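Gallery: Summer Garments at the Lornska Clothing Room
Garment Care and Lending Service

The Lornska Clothing Room lends and gives out everyday clothing to households in the district. Its sorting tables are in use throughout the year, and the change from winter to summer stock begins in March. This page presents the handling of summer garments at the sorting table, together with the notes that accompany the gallery in the printed guide. 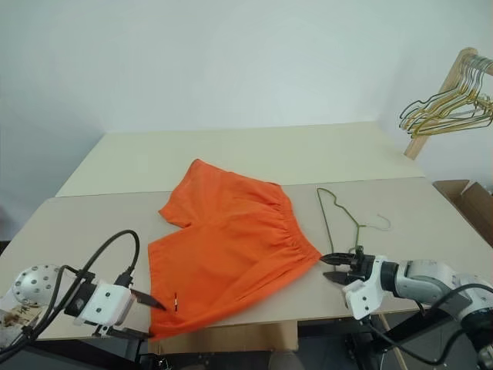
Orange shorts with a gathered elastic waistband, laid flat on the sorting table beside a thin wire hanger.

Notes to the gallery

Shorts and other elastic-waist garments
Shorts are laid out flat before they are folded or hung. The waistband is left in its natural gather and should not be stretched to make the garment look square. Creases across the seat are smoothed by hand, working outward toward the leg openings. Garments with deep creases are set aside for pressing at the end of the session.

Sewn-in labels are left in place whenever they are legible. Families rely on them for washing instructions, and the room uses them to confirm the size entered on the stock card. Where a label has faded, the size is taken from a flat measurement of the waist at rest and recorded in pencil.

Hangers
Wire hangers are accepted with donated clothing and are kept for light garments only. A hanger that has bent slightly out of shape may be corrected by hand and used again. Those with exposed ends or flaking coating are withdrawn and placed in the metals bin by the rear door. Coats, wool jackets and lined trousers are always placed on the broad hangers supplied by Bitar.

Shorts are normally folded for the shelf. They are hung when they form part of a set with a shirt, in which case both pieces share one hanger and one stock card. The waistband is folded once over the bottom bar with the front of the garment facing out.

Folding for the shelf
The standard fold for shorts is one leg over the other, with the waistband aligned, then once from hem to waist. The folded edge faces the aisle. Children's and adult sizes are kept on separate shelves, and bright colors are stored apart from whites until the first wash after issue. Piles are limited in height so that the lower garments can be reached without disturbing the rest.

Table surfaces
Tables are wiped down and dried before each session. A plain, pale surface is preferred for sorting, as stains and loose threads on the garment are easier to find. Food and drink are not permitted at the tables at any time. Scissors, seam rippers and pins are returned to the Flinero cabinet when the session closes.

Repairs
Small repairs are carried out on site. These include loose hems, missing buttons and waistbands that have lost their elastic. Replacement elastic is held in two widths. A garment needing more than one repair is referred to Telmo Cantero, who is responsible for the mending bench and decides whether the work should go ahead. Clothing that cannot be repaired is sent for textile recycling on the monthly collection.

Stock and records
The summer collection now holds over 500 garments. Each has a stock card showing the type, size, color and condition on arrival. Cards are filed in the Clokix drawers in order of size, and the card is stamped when the garment is lent or given out. Loans of sports and holiday clothing are made for a period of 4 weeks and may be renewed once at the desk.

Donations
Clean summer clothing in wearable condition is accepted during opening hours. Donors are asked to empty all pockets, fasten zippers and pack shorts and shirts flat. Swimwear is accepted only when new. The room is unable to take shoes or bedding, and these should not be left outside the entrance.

Use of this gallery
The picture and notes may be reproduced for teaching in schools and community groups, provided that the Lornska Clothing Room is credited. Requests for printed copies of the guide should be addressed to Katsuhiko Aoki, Collections Office, quoting gallery reference 1496.

Related pages
Winter Garments: Storage and Airing
Opening Hours and Access
How to Donate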